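Week 4 handout: Putting a garden to bed (and waking it up again)
Notes by Thaís Quintana

Okay, so last session we ran out of time right as Myrtle Gallagher was asking about mulch, and I promised I'd write it all down. This is the long answer. Bring it with you next time, because we'll be marking up the planting plans from it and I only have so many spare copies.

1. What soil is doing when you aren't looking

I used to think of the cold months as time off. The garden looked dead, so I went indoors and read seed catalogs. Then I started digging up a corner of my own plot every month, just to look, and there was plenty going on down there! Worms stay busy well into the cold if the ground has a cover on it. Leaves that were whole in fall had gone lacy by spring. Bare soil next to it had a hard crust, and the rain ran right off.

So the first rule for this class is cover. Leaves, straw, old compost, whatever you've got. I like a layer as deep as my hand is long. If you're using leaves, chop them first with a mower or they mat together like wet newspaper. 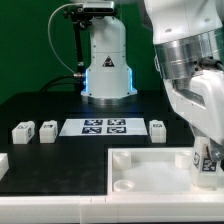
2. Compost, the lazy way

You'll read a lot about turning the heap. I turn mine twice a year, when I remember. It takes longer, but my back is happier. What matters more to me is the mix – something dry and brown for every bucket of something soft and green. If it smells sour, add brown. If it just sits there doing nothing, add green and a can or two of water.

Jianhua Qiu asked about hot heaps. They do work, and they kill a lot of weed seed, but you need a big pile made all at once. Most of us fill a bin one kitchen bowl at a time, and a bin like that stays cool. Keep bindweed roots and seedy heads out of it.

3. Figuring out your spring order

Please measure your beds before you shop. I mean it – I have ordered by eyeball for years and every June there are trays of sad lettuce on my back step. Chidubem Garba's bed is 20 feet long, and at a foot between plants that's one row of 20 cabbages. Nobody in his house wants 20 cabbages. Half a row, then, and beans in the rest.

For the exercise, use a bed that is 90 inches by 70 inches. Draw it to scale, pick four crops, and look up the spacing on the packet. Leave yourself somewhere to put your feet.

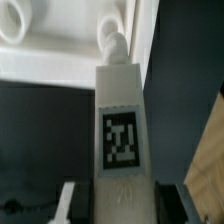 White post with a square marker label on the front.

4. Frost, and when to stop worrying

Your last frost date is an average, so in plenty of years the frost turns up after it. I hold my tomatoes back an extra two weeks and they catch up fine. Peas and spinach can go out early, and they'd rather be cold than hot anyway. Keep an old bedsheet near the door. When the sky is clear and the air is still at 9 p.m., go put it on.

Folke Björklund swears by jugs of water set between the plants, which soak up warmth by day and give it back at night. I've tried it on peppers and I think it helped a little.

For next time: your scale drawing, your crop list, and a jar of soil from home, half full. We'll be shaking it up with water to see how much of it is sand.

Questions: see Thaís after class or leave a note at the Tilari front desk, room 543
© Tilari Evening Classes
Back to top

Related handouts
Week 1: Reading a seed packet
Week 2: Sun, shade and the north side of the house
Week 3: Tools worth paying for
Week 5: The jar test and what to do about clay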